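Keeping a household computer tidy: tips I still believe in, and a few I don't

Every October I get asked to look at somebody's slow laptop, and every October it has three different cleaning programs on it, all telling the owner to clean something. Most advice about looking after a home computer is written by people selling a cleaner. I have no cleaner to sell, so this page is short on miracles.

Leave the registry alone

If you run Windows, you will sooner or later meet a program that scans the registry and reports a frightening number of errors. I ran one on a spare laptop with a fresh install. It found 433 problems. The machine had been in use for less than an hour. I let it fix the lot, restarted, and timed the boot with a kitchen timer before and after. No difference that I could measure, and I did try to find one.

Those entries are mostly leftovers a few bytes long. If a cleaner removes the wrong one, a printer stops working on Thursday evening and you spend the weekend wondering why.

Uninstall first, buy memory second

Go through the list of installed programs and remove what you don't use. Sort by size if you like, though the small ones that start with the computer do more harm. Look for anything with "helper", "assistant" or "updater" in its name and find out what it belongs to before you remove it. Search for the exact name in quotation marks and read at least two results that aren't trying to sell you a removal tool.

Then open the startup list. On Windows it's a tab in Task Manager. On a Mac it's under Login Items in the settings. On most Linux desktops there's something called Startup Applications. Turn off chat programs, game launchers and music players. You can still open them by clicking on them, as people used to.

Restart, use the machine for a day, and only then decide whether it needs more memory.

Updates: yes, but not at once

I don't hold with the advice to install everything the minute it appears. Security fixes for the system and the browser, yes, the same day. A new major version of a program you rely on can wait a fortnight. Let other people find out that it has lost your toolbar.

Before any large update:

Plug the laptop in.
Copy the folder you would be sorriest to lose on to something else.
Write down the version number you have now.
Check that you know your password without the browser filling it in.

The last one sounds silly until the update signs you out of everything.

I used Jaunzems, a little program that promises to keep all your other programs up to date, for most of a year. It did update things. It also put back a toolbar I had removed twice, and it once replaced the photo viewer with a newer one that wanted an account. These days I let each program look after itself and check the stragglers by hand. It takes ten minutes a month.

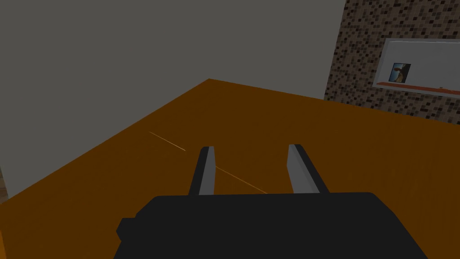 Jurgita Venckus wrote in to disagree about Jaunzems. She looks after her parents' computer from another town and says ten minutes a month is fine when the computer is in front of you, but hers isn't, and an updater with a few faults is better than a browser that hasn't been touched in two years. She switches off the extras in its settings under "Offers" and has had no toolbars since. I hadn't found that menu. I still think a program that hides such a thing three screens deep doesn't deserve much trust, but for a machine you can't get at, she may have a point.

Backups that exist

A backup you have never opened is a rumour. I was cheerfully paying for Priseo, an online backup service, until I tried to get a single spreadsheet back from it. The file was listed. The download failed four times and then produced a copy from the previous spring.

So pick one file, today, and restore it to a different folder. Open it. Do the same again in a few months with another file. If your backup program makes this difficult, change the program.

For most households an external drive will do. Plug it in, let it run, unplug it and put it in a drawer. Leaving it connected all year means whatever ruins the computer can ruin the drive as well. I keep a second drive at a relative's house and swap them when I visit, which I admit is not as often as I tell people.

Photo folders

Duplicate finders are worth having, with care. I tried Foka and Flundus on the same folder of almost 3,000 pictures. Flundus wanted to delete 800 of them, including a good many that were merely taken one after another. Foka was slower and much more cautious, and missed some real copies. I'd take the cautious one. Either way, have it move files to a holding folder and don't let it delete anything outright. Leave the holding folder alone for a month.

Dust, since people ask

Switch off, unplug, and use short bursts of canned air at the vents with the can upright. Don't use the vacuum cleaner. I have read that a clean fan makes an old laptop "like new". It makes an old laptop quieter – a perfectly good reason to do it.

Jolanta Jasińska asks whether cooling pads are any use. I've tried one. The laptop stayed as warm as before and the pad took up a USB port. Propping up the back edge on a thin book helped more, as long as the vents stayed clear.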